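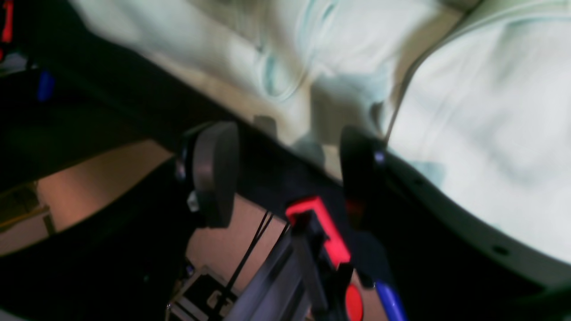
Report of a Visit to the Resum Textile Care Works, Verivthorpe

Prepared for the members of the Bukthorpe Household Linen Society

The Society's spring visit took place on March 14, 2020, at the invitation of Resum, which has handled bed linen, table linen and curtains for hotels and private customers at Verivthorpe since moving out of its former premises at Skála. The party was received at the main entrance by Radoslava Štěpánek, the works manager, and conducted through the building by Bořivoj Machala, head of the finishing room.

Resum occupies a two-storey brick building beside the canal. Goods are received on the ground floor, where they are booked in, checked for damage and sorted by fibre and colour. Mr Machala stated that the works handled 1563 separate orders in February, of which 778 came from private households. The remainder came from guest houses and hotels under contract. Household work is kept apart from contract work at every stage, and each order carries a cotton tape sewn into a corner or hem, with its number written in laundry ink.

Members showed particular interest in the sorting tables. Pale prints are treated with some caution. A light ground with a green or teal pattern is tested on the reverse of a hem with a damp white cloth before it is washed for the first time, and any cloth which gives up colour is set aside for cold washing by hand. Kvido Kratochvíl, who has charge of the testing bench, had laid out a number of samples on which the dye had run in an earlier wash elsewhere. He advised that very little can be done once a white ground has taken up colour and been ironed.

The washing hall was seen from the gallery only, as the floor was in use. The party then spent the greater part of the afternoon in the finishing room on the upper floor, which has north light and long padded tables. Sabina Říha gave a demonstration of folding by hand. Large sheets are folded by two people, selvedge to selvedge, and then in thirds. Smooth fabrics with a slight sheen are more awkward, for they slide over themselves and the folds drift as the cloth is turned. Ms Říha lays such pieces flat, smooths them from the middle outwards with the side of the hand, and makes the first fold a long one. Members were invited to attempt this for themselves. The results varied, and several pieces had to be shaken out and begun again.

There was some discussion of creases. Resum presses no crease into curtain fabric unless the customer asks for it, and curtains are returned on a roll wherever their length allows. Tablecloths are given a single centre crease. A member asked whether patterned cloth should be folded with the right side inwards. The practice of the house is to fold it inwards for storage and outwards for delivery, so that the customer may recognise the piece.

Stored linen is refolded along different lines every 4 months. Mr Machala recommended the same practice at home, particularly for cloths kept in drawers and brought out only at holidays. Cedar blocks may be used but should not touch the fabric.

Tea was served in the canteen, where Matěj Bartoš displayed a ledger from the Skála premises recording 91 customers by name, with the contents of each parcel and the charge made. Several Bukthorpe addresses were recognised.

The Society records its thanks to Resum and its staff. Members wishing to send in linen for assessment should label each piece and enclose a note of any earlier washing or treatment. Parcels are accepted at the side door in the yard during working hours.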